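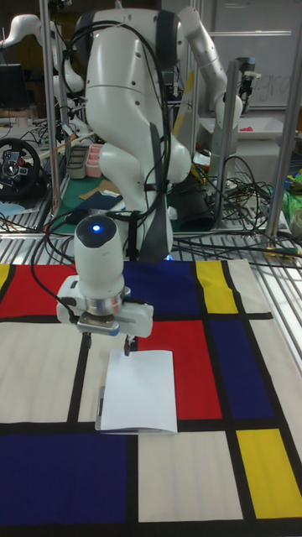
Folding surface: grid-print mat with a sheet of white paper.

Paper Folding Participants Wanted - Barnard Site
Reading time: 2 min

Sovenine is seeking 20 adults for a study of how people fold and flatten plain paper on a patterned surface. Sessions run through November in Room 11.

Tasks
Participants fold single sheets of white paper by hand, press the crease, open the sheet and lay it flat on the mat. The mat is printed in red, blue, yellow and off-white rectangles divided by thick black lines. Each sheet must be placed on the rectangle named by the session lead. Curled edges and uneven creases are recorded, not corrected.

Requirements
- Age 18 or over
- Able to tell red, blue and yellow apart
- Able to work seated at a table for one hour
- No hand lotion on the day of the session

Pay is by gift card at the end of each session. Parking is in the Doucette lot.

To apply, send your name and two free afternoons to Dale Ouellet, quoting reference 2797. Applications close Thu 7 October.

Comments (2)

mpk: Are left-handed people OK?

D. Ouellet: Yes - state it in your application.

Contact: Sovenine, ext. 1652 | © Sovenine | Back to top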